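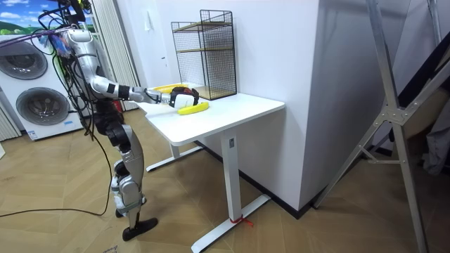

Trisville laundry room gets a swap table and a longer day

TRISVILLE, 16/07/2023 – The shared laundry room on Boria Street has reopened with a white desk in place of the old folding counter, a wire rack for things people want to pass on, and longer hours through the end of August.

The room serves the tenants of the Roy Buildings, a group of older walk-ups between Boria Street and the rail line. It had been closed for nine days while the floor was repaired and the outlets on the back wall were brought up to code. The stacked washer and dryer stayed where they were. Both were checked during the closure and the dryer vent was cleaned out.

The tenants' association, which has run the room under an agreement with the landlord since 2011, paid for most of the new furniture out of the coin box. The total came to $1178, including delivery. The landlord covered the floor and the electrical work separately.

Hours are now 6 a.m. to 10 p.m. every day. Before the closure the room was locked at 8 p.m., and the association said that was the complaint it heard most often, mainly from people on late shifts at the Firik bakery plant. The later closing time is a trial. It will be looked at again at the end of August, and whether it continues will depend on noise. Two apartments share a wall with the room, and both have been given a number to call.

The price of a wash has not changed. Tokens can still be bought at the office on the ground floor of the Roy Buildings, or from the corner store across the street, which keeps a small supply for evenings and weekends.

The rack and desk grew out of a habit tenants already had. For years people have left extra groceries, clean jars, kids' clothes and half-used boxes of detergent on top of the old counter for anyone who wanted them. It worked well enough, but items were often mixed up with clean laundry, and twice last winter somebody's folded towels were taken by mistake.
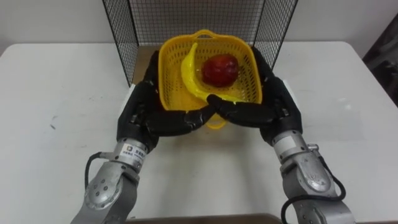 Under the new arrangement, giveaway items go on the rack or in a basket, and laundry stays off both. Fruit and other food can be left in a basket during the day but has to be gone by closing. Anything still there at 10 p.m. will be thrown out. Open packages, meat and dairy are not allowed. Clothes should be washed first and can stay for one week.

The association tried a similar swap shelf in the stairwell of one building last year and said roughly 90 items changed hands in the first month. That shelf was taken down after a fire inspection, which found that it narrowed the path to the exit. The laundry room has been measured and the inspector has signed off on the layout, on the condition that nothing is stored on the floor between the desk and the door.

Tenants had also asked for a second washer. That will not happen this year. The drain in the room can handle only one machine at a time, and a replacement drain would mean opening up the floor again – this time down to the main line. The association has asked for a price and expects to have one in August.

A sign-up sheet for wash times is being tried again as well. It covers evenings only, in slots of 90 minutes, and a slot is given up if the person has not started a load within the first 15. Daytime use remains first come, first served.

Lost items from before the closure, including a gray fitted sheet, several odd socks and a child's raincoat, are at the office. They will be kept until the end of August and then donated.

The laundry room is open to residents of the Roy Buildings only. Keys that worked before the repairs still work.

Filed under: Neighborhoods, Housing, Trisville East

Shares 42 | Comments 2

Contact the newsroom | © 2023 Trisville Local News | Back to top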